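2019-12-22, Plokon club notebook, back room

Long one today, so I'm writing it up before I forget half of it (and because Zihan Song has asked me twice now to stop leaving my notes on scraps of paper!).

We spent the first part of the session on the jaws. The Hilline pads are so much nicer than what we had in the fall, and I'm really pleased with how the students have taken to swapping them. The ridges do collect lint, though, so please wipe them with the dry cloth and don't use the spray, which leaves a film. Two of the newer students also had their pads in backwards at first. We laughed about it, turned them around, and went on, and I've put an arrow on the Xue drawing so that it won't happen again next term.

After that everybody geared up for the practice round. It takes longer than you would think to get head cameras, packs and cables sorted on a group this size, and I'd like to start doing it before the jaw work next time.
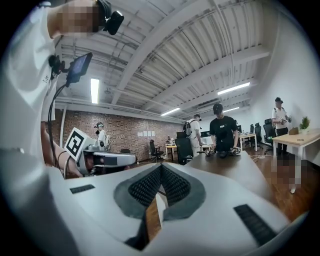
Practice round, grippers out. Marker cube on the near one, gripper parts on the dark table.

Cable routing is still my main complaint. A loop hanging down the front of a shirt is fine while you're standing and a nuisance once you reach across a table, and I'd love to try a short clip at the waist. Zihan thinks the clip will just pull on the chest mount, and may well be right, but it's cheap to try and I have a bag of them at home.

Logging went well. Closow had 3523 clips in it when we opened up and 3712 when we shut down, which is our best session so far, and I told the students so (there was some cheering). I haven't checked any for marker dropouts yet. Clip 3689 is the one where I talk all the way through, sorry, feel free to delete it.

Still to do: label the chargers, print a fresh set of marker squares on the heavier paper, and ask about keeping the room later in the evening. Zihan has the key until we're back.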